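Wollstead Workroom Users
Minutes of the meeting held July 8, 2021, Room 726

1. Opening

The meeting opened at 2 p.m. The minutes of the previous meeting were read and accepted with one change. The item on floor mats should have said that the mats were to be priced, and it said they were to be ordered. No mats have been ordered.

2. The white table

The white table is staying where it is, on the light wooden boards. There was a request to take the boards out and set the table straight on the floor. The objection was that the table would then be too low for anyone working from a stool. The boards stay for now.

Several people asked again that the top be cleared when a job is finished. Small parts and loose leads have been left on it overnight. It should be wiped with a damp cloth and nothing stronger, as the spray cleaner from the supply closet left streaks on the old top at Amau and they never came out. The corners are rounded, so the square cover that was bought for it does not fit. The cover will go back to Flendeck if they will take it. 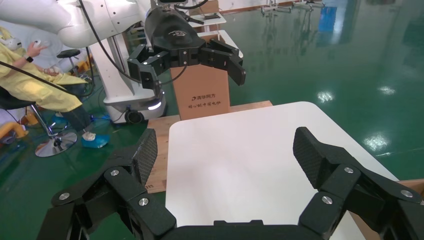

Marian Oakvale
Recording Secretary, Wollstead Workroom Users

3. Gowns and shoe covers

Yellow protective gowns are to be worn in the workroom by everyone, including people who are sitting down the whole time. They go on before entering and come off in the hallway. The hooks in the hallway are full of coats and it was agreed that coats should move to the front office.

Shoe covers are running down faster than planned. A carton of 2000 was opened in the spring and the bottom of it can be seen. It was asked whether covers could be worn more than once. The answer was no if they have been outside the room and yes if they have not. A second bin will be put by the door for used ones. Blue will be ordered again because the white ones from Noiphan tore at the heel.

4. Seating

The black stool with the round chrome base was discussed. It is comfortable enough for short jobs and easy to clean under. Two members find it hard on the back after an hour and would like a chair with a backrest. Others said a chair takes up more floor and its arms would catch on the table. A chair will be borrowed from the front office and tried through August. The stool is to be left in the room during the trial.

5. Computer accessories

Purchase request 1287 was reviewed. It covers wired mice, spare keyboards and a set of cable ties. The keyboards have come. The cable ties were left off the order by mistake and will be added to the next one.

There was a long discussion of how mice should be put away. At present they go into the drawer with the cord trailing, and the cords knot together. The usual fix of wrapping the cord around the body was not favored, as it bends the cord hard where it comes out of the front. It was agreed to lay the mouse on the table, coil the cord next to it in wide loops, and put a tie through the coil with the USB plug on the outside so that it can be found. Each one then goes in its own paper sleeve.

Glossy mice show fingerprints and should be wiped before they go in the sleeve. Matte ones were preferred for the next order if the price is the same.

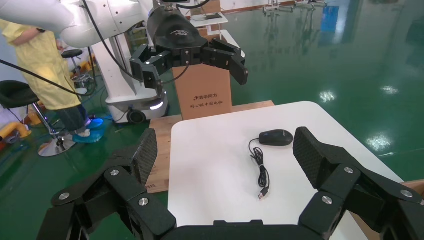 One member disagreed with the coiling and said that a cord kept in loops always wants to spring back into them, so the mouse pulls to one side the next time it is used. It would be better, in this member's view, to hang them full length from a rail and forget the sleeves. The meeting was divided. There is wall space for a rail beside the door but it would have to be drilled, and the building office has to give permission first. Coiling will be used until there is an answer.

6. Cardboard boxes

The printed 清华同方 box standing on the boards was raised under storage. The question was whether it should be kept in the room or flattened and stored elsewhere. Some wanted it kept, as sturdy boxes are always needed when equipment is sent out. Others want the space. It will be kept until the August meeting. No more boxes are to be brought in before then, and any box that is kept should have its contents written on the side in marker.

7. Other business

The light switch nearest the window sticks. It has been reported.

The label maker is missing its power lead. Please check your own drawers.

The sign-in sheet is to be filled in with the time out as well as the time in.

8. Actions

Cover to be returned to Flendeck: front office
Second bin for shoe covers: recording secretary
Chair for the August trial: front office
Cable ties to be added to next order: recording secretary
Letter to building office about the rail: recording secretary

The meeting closed at 3:20 p.m. The next meeting will be in August, in the same room.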